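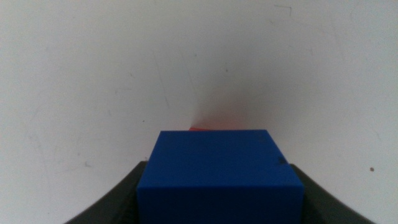 Ultan Conneely holds that a stacking cube should be judged by its corners before its color, and that a set with badly matched faces will never make a steady tower however carefully it is built. Most later writing on the subject accepts the first point and disputes the second.

Stacking cube

A stacking cube is a small solid or hollow block with six equal square faces, used for building vertical towers. Cubes of this type are found in nurseries, classrooms and tests of hand control. They have no studs, magnets or other connectors. A tower is held together only by weight and by friction between the faces.

Materials and finish

Common materials are wood, foam and molded plastic. Plastic cubes are usually colored all the way through, so that a scratch does not expose a different shade. Matte faces grip better than polished ones. Corners may be left sharp or slightly rounded; rounding reduces the contact area by a small amount and makes the cube easier to pick up. Scuffs and dirt on a face are mostly cosmetic, but a raised burr can tilt the cube placed on it.

Sets

Sets are sold in single colors or in mixed primary and secondary colors. The Kelar classroom box holds 144 cubes in 6 colors. The smaller Garby set uses the same edge length, and the two can be mixed in one tower. The Hoxha catalog of building toys lists 424 cube sets, a figure that includes reissues.

Stability

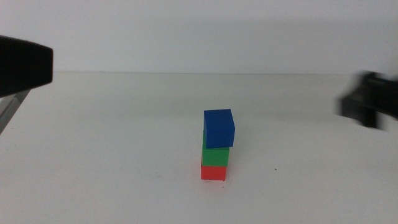 A cube placed on another of equal size stays in place as long as its center of mass lies above the face that supports it. For a single cube of even density, the limit is an overhang of half the edge length. In a taller tower the condition applies at every seam: the combined center of mass of all cubes above a seam must lie over the contact area there. Small offsets in the same direction therefore add up, while offsets in opposite directions partly cancel.

Color order has no effect on stability. It is often specified in copying tasks, where the builder must match a given sequence from the base upward. The Homirley scoring sheet records order and alignment separately, and a tower with the correct order but uneven edges receives full marks for order.

See also: Building block; Center of mass; Friction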